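Section 4: Setting Up a Post-Visit Survey

Olaniyan Feedback Desk - Administrator Guide

4.1 Before you start

A post-visit survey is a short set of questions sent to a customer after a store visit, a phone call, or a delivery. This section covers creating the survey, choosing when it is sent, setting the quiet period, and routing low scores to a member of staff. It does not cover web pop-up surveys (Section 5) or employee surveys (Section 9).

You need the following:

- An account with the Administrator or Survey Editor role.
- At least one active location in the Locations list.
- A customer list with a working email address or mobile number for each record.
- A reply address that someone reads. The system does not accept a no-reply address in this field.

Note: Survey Editors can build and test a survey but cannot publish it. The Publish button stays gray for this role.

4.2 Creating the survey

1. Sign in and open Surveys from the left menu.
2. Select New, then Post-Visit.
3. Enter an internal name. Customers do not see this name. Use the location and the type of visit, for example "Pevville - returns counter".
4. Enter a public title. Keep it under 60 characters so that it fits on a phone screen.
5. Choose a location, or choose All Locations.
6. Select Save Draft.

The draft appears in the list with the status Not Published. A draft that is not opened for 90 days moves to the Archive folder. To bring it back, open Archive, select the draft, and choose Restore.

4.3 Adding questions

The default survey contains one rating question and one comment box. Most locations need little more than this. Long surveys are left unfinished more often, and unfinished surveys are not counted in the location score.

1. Open the draft and select the Questions tab.
2. Select the rating question. Edit the wording so that it names the visit, not the company. "How easy was it to return your item?" is a usable question. "How do you feel about us?" is not.
3. Choose a scale. The 0 to 10 scale and the five-point scale cannot be mixed within one survey.
4. Label both ends of the scale. Leave the middle points without labels.
5. Select the comment box and set it to Optional.
6. To add a question, select Add and pick a type. Drag the question to its place in the list.
7. Select Save Draft.

Caution: Do not change the scale after a survey has been published. Earlier answers are kept on the old scale and are left out of the trend chart. If you need a different scale, copy the survey and retire the original.

4.4 Adding a header picture

The header picture is shown over the first question. It is optional. Accepted file types are JPG and PNG. The picture is resized to fit the width of the survey, and very tall pictures are cropped at the top and bottom.

1. Select the Appearance tab.
2. Select Header, then Upload.
3. Choose a file and wait for the preview to load.
4. Check the preview in both Phone and Desktop views.
5. Enter alternate text for customers who use a screen reader.
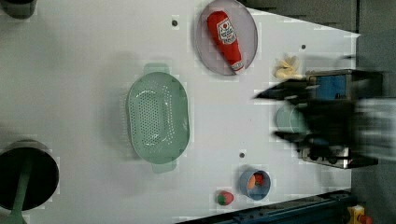

Figure 4-2. Header picture, kitchenware theme.

If the preview does not load, the file is in the wrong format or is larger than the limit shown next to the Upload button. Save a smaller copy and try again. Removing a header picture does not affect answers already received.

4.5 Choosing when the survey is sent

The send delay is the time between the end of the visit and the moment the survey goes out. The end of the visit is taken from the receipt, the call log, or the delivery scan, depending on the type of visit.

1. Select the Timing tab.
2. Under Trigger, choose Receipt, Call Ended, or Delivered.
3. Under Delay, enter a number and choose Minutes, Hours, or Days. The default is 2 hours.
4. Under Sending Window, set the earliest and latest times of day. A survey that falls outside the window is held until the window next opens.
5. Set the time zone to that of the location. Do not use the time zone of the head office.

Note: For phone calls, a short delay gives better comments. For deliveries, allow enough time for the customer to open the package and use the item.

4.6 Setting the quiet period

The quiet period stops the same customer from being asked too often. It applies across all surveys in the account, including surveys owned by other teams.

1. Open Settings, then Contact Rules.
2. Under Quiet Period, enter the number of days. The default is 90.
3. Select Apply to All Surveys.

Customers inside the quiet period are skipped. They are not placed in a queue, and no survey is sent to them later for the skipped visit. The count of skipped customers is shown in the Delivery report under Held Back.

Caution: Setting the quiet period to zero removes all limits. A customer who visits twice in one day then receives two surveys. Regular customers unsubscribe at a higher rate under this setting, and an unsubscribed customer can be added again only at the customer's own request.

4.7 Routing low scores

A routing rule opens a follow-up task when a score is at or below a set value. Tasks are assigned to a named person. A shared mailbox can be copied but cannot be the owner.

1. Select the Routing tab and choose New Rule.
2. Enter the score that opens a task. On the 0 to 10 scale the usual value is 6.
3. Choose the owner from the staff list.
4. Choose a backup owner. The task moves to the backup if it is not opened within one working day.
5. Select the outcome codes the owner may use to close the task.
6. Select Save Rule.

Rules are read from top to bottom and the first match is used. Place rules for a single location over rules for All Locations - otherwise the general rule takes every task.

4.8 Testing

Test each survey before it is published. Test answers are marked with a T in the answer list and are left out of all scores.

1. Select Send Test and enter your own address.
2. Open the survey on a phone and answer every question.
3. Give a score low enough to open a task.
4. Confirm that the task reaches the owner and that the comment is shown in full.
5. Send a second test and leave the comment box empty. Confirm that the survey can still be submitted.
6. Select Publish.

4.9 Messages

554 - Message refused by the customer's mail server. Check that the sending domain has been verified under Settings, then Domains. If it has, mark the address as Do Not Send.

882 - No trigger data received. The link to the register or call system is down, or the location code does not match. Compare the code in the Locations list with the one in the source system. At sites that were renamed, such as Zundholm, the old code may still be in use.

If a message is shown that is not listed here, note the survey name and the time, and contact Support through the Help menu.

Section 4 last revised 18 October 2026. Prepared by Chibuzor Uzor. Checked by Tsutomu Sakai.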